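Notebook, March, early afternoon
Glaze tests for the Taltow mugs, batch 4

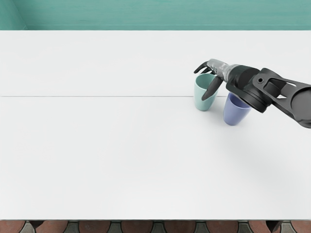 Finally opened the kiln after lunch and I'm pretty happy, mostly! The Lisum white is still crawling at the rim, same as last time, so I'm done blaming the bisque and going after my mixing instead. I sieved 800 grams of it and let it sit overnight, but I think I put in too much water the first time and never got it back. What I want for the Taltow set is a light mint green like that cup, quiet against a pale table, and so far my copper tests come out way too swampy. Tile 16 is the closest (a bit less copper, a bit more tin), though it pinholed near the foot.

Out of 81 tiles I'd keep maybe a handful. The Sarmiento clay takes the green much better than the Irkeretti, which goes gray under everything I put on it — pretty gray, but no good for this order.

Next round: thinner coats, two dips, slower cooling at the end. Also need to re-wax the feet, the last three stuck to the shelf and I spent forever with the grinder. And whoever borrowed the small sieve, please put it back by the sink, I had to use the kitchen one and now it smells like wet clay.

Still to weigh out: tin, whiting, more of the frit.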